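Let the Credits Run
By Henrike Ruppert
Last updated: 19/03/2026

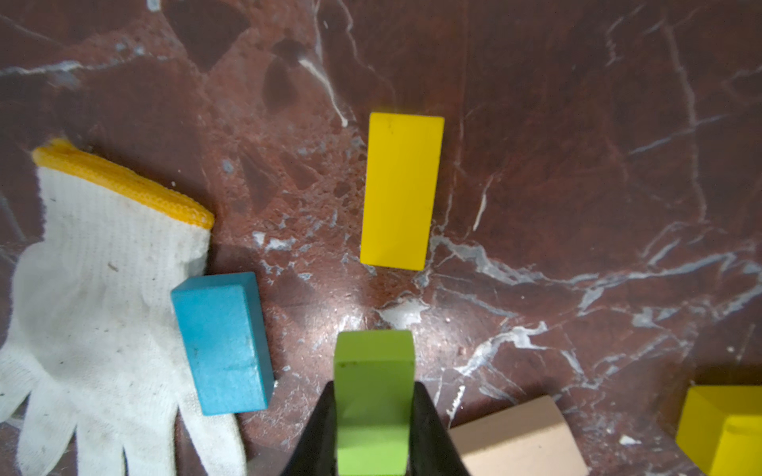 I go to the Bovdale, a single-screen theater with 218 seats too few for a big premiere and plenty for anything else. Since June the house lights have come up the second the last shot ends. The credits still roll, but you read them through the glare while a playlist starts over the top of the composer's final cue.

I think this is a mistake, and a small one to fix.

The manager, Evdokia Andreadis, told me it saves 8 minutes per showing. Over a full day that makes room for one more screening, and I understand why she wants it. Ticket sales pay for the roof. But most people leave during the credits anyway. The ones who stay are paying customers too, and they have not finished watching.

Take "Ollimetti," Rangi Mudgway's film about two sisters running a ferry. The last piece of story in it is a phone call, heard over black after the cast list. At the Bovdale I saw the lights come up and half the row was standing before the phone rang. One man asked his wife who was talking. She didn't know either.

Mudgway's film is not a special case. Conall Hanrahan put the whole closing song of "Zindau" under the credits and wrote it for that spot. I have watched it twice at home and once in a theater, and the theater should have been the best of the three.

Then there are the names. A midsize feature lists 1,218 of them, and a big effects picture can list 3,000 or more. I don't read them all – I doubt anyone does. I do look for the cinematographer, the editor and the songs, and I like finding out where a picture was shot.

Streaming services shrink the credits to a box in the corner and push the next title at you. A theater charges me extra to get away from that. Keep the lights down until the screen goes dark, and start the cleaning at the back row if time is short.

3,281 shares | 8 comments

Recent in Opinion
Rangi McPhee's Quiet Second Feature
The Trouble With Two-Part Finales
Why "McKinnon" Needed a Smaller Screen
Subtitles Should Be Bigger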